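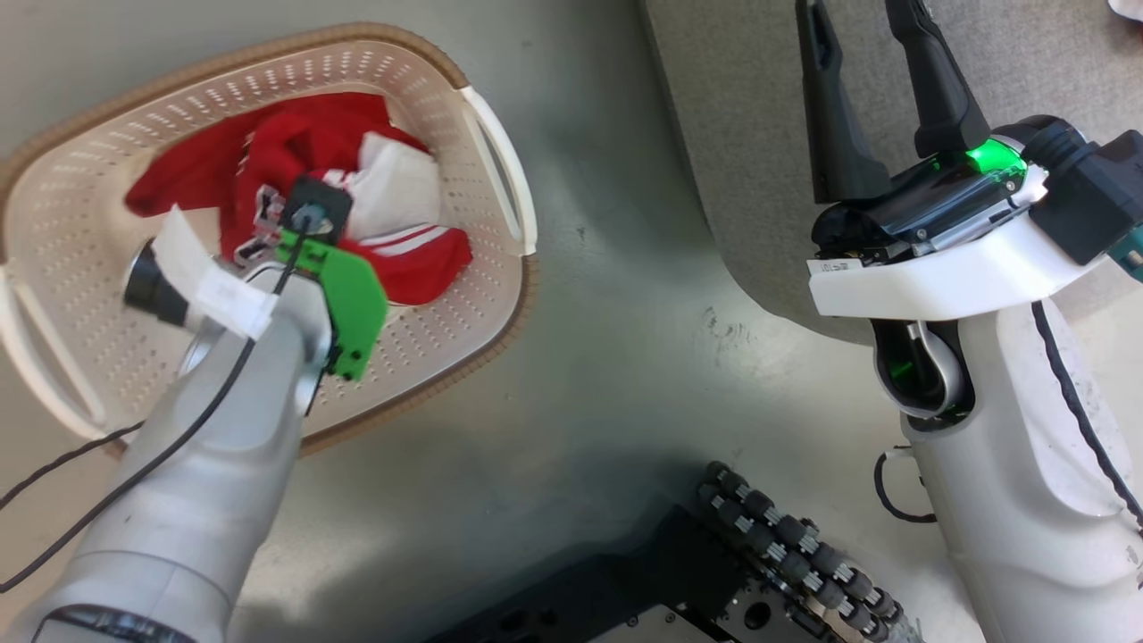
椭圆洗衣篮,白色塑料篮身,浅褐色编织纹篮口,两端开有提手孔。

Britholm 椭圆洗衣篮
系列:Villalba 家居收纳
货号:819

产品介绍

Villalba 系列的洗衣篮有圆形、长方形和椭圆形三款,本页介绍椭圆款。篮身为白色塑料一体成型,四周有成排的小长孔,篮口一圈为浅褐色编织纹。两端各有一个长条形提手孔,与篮身连成一体,没有另装的把手,也没有需要拧紧的螺丝。

这款篮子主要用来装待洗衣物和晾干后收下来的衣物。上衣、T恤、薄外套可以直接放进去,不必叠好。厚被套和冬季大衣体积较大,建议选用同系列的长方形大号款。

篮身侧面的孔用于通风。运动后换下的衣服、用过的毛巾,先摊开晾一晾再入篮。篮子不防水,湿衣服滴下的水会从孔里流出来,放在木地板上使用时请在下面垫一块防水垫。

规格

品名:椭圆洗衣篮
形状:椭圆形,敞口,无盖
颜色:篮身白色,篮口浅褐色
篮身材质:聚丙烯塑料
长度:60厘米(含两端提手)
宽度:42厘米
高度:28厘米
净重:819克
提手:两端各一个,长条形开孔
底部:平底
可否叠放:空篮可以套叠
包装:纸箱,每箱一只;门店陈列为散装
建议承重:不超过8公斤

尺寸为手工测量,不同批次之间会有1厘米以内的误差。颜色以实物为准,篮口的浅褐色在暖光灯下会显得偏黄。

放在哪里合适

洗衣机旁边:篮子放在地上,长边贴着洗衣机侧面或墙面。椭圆形的两头没有尖角,过道窄的卫生间里走动时不容易磕到小腿。购买前请先量一下洗衣机与墙之间的空位,留出的宽度不要小于45厘米,否则篮子虽然放得进去,手伸不到提手孔里。

卧室:可以放在衣柜旁边或者床尾。因为没有盖子,衣物是露在外面的。需要遮挡的话,可以加购同系列的棉布盖巾,四角带系绳,绑在提手孔上即可。

阳台:收衣服时把篮子放在晾衣架下方,收完两手端走。请不要长期放在露天阳台上,白色塑料经日晒会发黄,篮口部分也会褪色。

衣柜内:空篮高28厘米,多数衣柜的底层能放下,可用来装换季的围巾和薄毯。

分类洗涤

家里有红色、深蓝色等容易掉色的衣服时,建议准备两只篮子,一只放深色,一只放浅色。红白条纹之类的拼色衣物比较难归类,第一次洗的时候请单独浸泡几分钟,看水有没有变色。没有变色的,以后跟浅色一起洗;变色的,跟深色一起洗,并且使用冷水。

只用一只篮子的家庭,可以拿一个薄布袋把白色衣物装好再放进篮里。我们另有配套的网眼分隔袋,尺寸按这款篮子的内径裁剪,一只篮子可以并排放两个。

清洗与保养

日常用湿布擦拭即可。篮身小孔里容易积棉絮,可以用旧牙刷从外往里刷,再用清水冲掉。

篮口的编织纹不要用钢丝球,也不要用带漂白成分的清洁剂。沾上洗衣液后请尽快擦净,干了以后会留下白印,用温水敷一会儿能擦掉。

清洗后倒扣晾干,不要用吹风机热风吹,不要靠近暖气片或烤灯。不可放入洗碗机。

长时间不用时请把篮子清空后叠放,上面不要压重物。叠放超过五只时,最下面一只的篮口可能会被撑开,放平几天后一般可以恢复。

使用提示

搬动时请用双手握住两端的提手孔。装满后不要只提一头。
不要让儿童坐进或站进篮内。
不要用来装石块、金属工具等有棱角的重物。
宠物啃咬造成的破损不在保修范围内。

价格与选购

椭圆洗衣篮(单只):112元
椭圆洗衣篮(两只装):208元
棉布盖巾:26元
网眼分隔袋(两个装):32元
四只家庭套装(椭圆洗衣篮四只,附网眼分隔袋两个):428元

套装内的篮子颜色相同,不能混搭。单买盖巾时请确认家里的篮子是椭圆款,长方形款的盖巾尺寸不同,不能通用。

配送

现货订单下午三点前付款,当天发出。星期日仓库不发货,顺延到下一个工作日。两只装为套叠包装,中间垫有纸板,拆箱时请先取出纸板再分开篮子,不要硬拉篮口。

偏远地区的运费在结算页面显示。门店自提免运费,自提前请先打电话确认库存,Lanance 店面积较小,通常只陈列单只装。

退换与保修

收到货后请先检查篮口有没有裂纹、提手孔边缘有没有毛刺。有问题的请保留纸箱,拍照后联系客服,七天内可以换新。未使用过的商品十五天内可以退货,退货运费由买家承担。

篮身保修一年。篮口因日晒褪色、清洁剂腐蚀造成的变色属于正常损耗,不予更换。

常见疑问

篮口的编织纹会不会勾衣服?
针织衫和带蕾丝的衣物建议装进分隔袋,普通棉质衣物一般不会勾住。

能不能装一家三口的衣服?
夏季衣物两天的量可以装下。冬季衣物较厚,建议每天洗或者备两只。

有没有别的颜色?
椭圆款目前只有白色篮身配浅褐色篮口。灰色篮身的版本预计九月到货,到货后会在本页更新。

底部会不会刮花地板?
底部边缘做过倒圆处理,正常放置和提起没有问题。装满后请提起来搬,不要在地板上拖。

提手孔能不能挂在墙上?
空篮可以挂,请用两个间距合适的挂钩,一头一个。装了衣物以后不要挂。

同系列产品

Villalba 圆形脏衣桶,带盖
Villalba 长方形洗衣篮,大号
Villalba 棉布盖巾,椭圆款与长方形款
Deltuleck 落地晾衣架,可折叠,下层横杆离地35厘米,椭圆洗衣篮可以放在横杆下面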